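DES 12 Colour and Contrast, wk 2 notes
Oct 29, 2024

Recap: hue / value / saturation. Most people mix up value and saturation in the quiz, so re-read the Mudside handout before next time.

Value contrast does most of the work when you read something at a distance. Hue helps less than you'd think. Test: turn it to greyscale. If the text vanishes, the hue was carrying it. Red on mid green = classic fail, esp. for colour blind readers.

Yellow is the lightest of the strong hues, so goes well with black and badly with white. Road signs, wasps, tape.
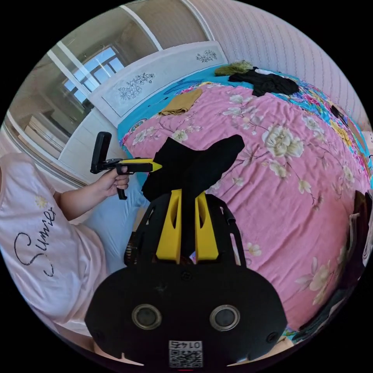
Fig. 2. Bright yellow next to black.

Simultaneous contrast: same grey looks darker on white, lighter on black. Do the paper squares excercise at home, cut them small. Surround matters as much as the colour itself.

Case study: Zurel station maps. Old version pale blue on cream, new one navy on cream. Same layout, same type. Compare the two, half a page, 300 words max.

Reading: Collado ch. 2. Skip the bit on printing inks, we do that in Janurary.

Bring scissors + glue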